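Progress report: ground handling safety project, Brestport airport
Prepared for Shona Buchanan, Gillies Fund
Period: up to end of September

Dear Shona,

With this report I inform you how the work is going since we received the second part of the grant. In general we are on schedule, with one delay which I explain below.

Training

In this period 37 ramp workers completed the full course on moving equipment. Most of them are baggage loaders from Brusar, and the rest work for the night cargo team. The course now takes four hours in place of six. The supervisors asked for this, as they could not release people for a whole shift. We took out the part on company history and the long film, and we kept all the practice with the emergency stop. People must press the real button on the real machine, with gloves on. Before the course several of them did not know there is a second button at the lower end.

Guards and covers

Dritent has delivered the first side covers for the belt loaders. They fit well on the newer machines. On the older ones the holes are not in the same place, and the workshop had to make new brackets. This is the delay I mentioned - we lost almost the whole of August with it. The brackets are now ready and the fitting is done on Friday mornings, when there are fewer flights.

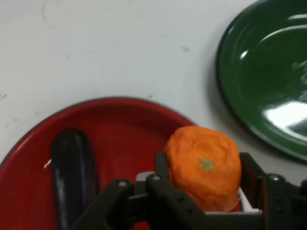
We also ordered 500 printed cards with the clothing rules: hair tied and under the cap, no scarf, no loose cords, badge inside the jacket. The first version had too much text and the loaders told us so. The new one has drawings and only a few words, in three languages. It is smaller too, so it goes behind the badge.

Reporting of near misses

Here I am less satisfied. The paper form is still used more than the telephone line, and some forms reach us two weeks late. Workers on short contracts report almost nothing. I spoke with their shift leaders and I think they are afraid it will count against them. We have asked Brusar to write a clear letter saying that it will not. The letter is promised but I have not seen it yet.

Money

Spending is within the budget. The brackets were not planned, and we paid them from the amount for travel, where some 100 pounds is left. I ask for your agreement to this change.

Next steps

- fit the covers on the remaining older loaders
- repeat the course for the winter staff
- collect the late forms and send you the corrected table

If you want to visit the ramp, please tell me a week before, so that I can arrange the pass.

With kind regards,
Project coordinator, Brestport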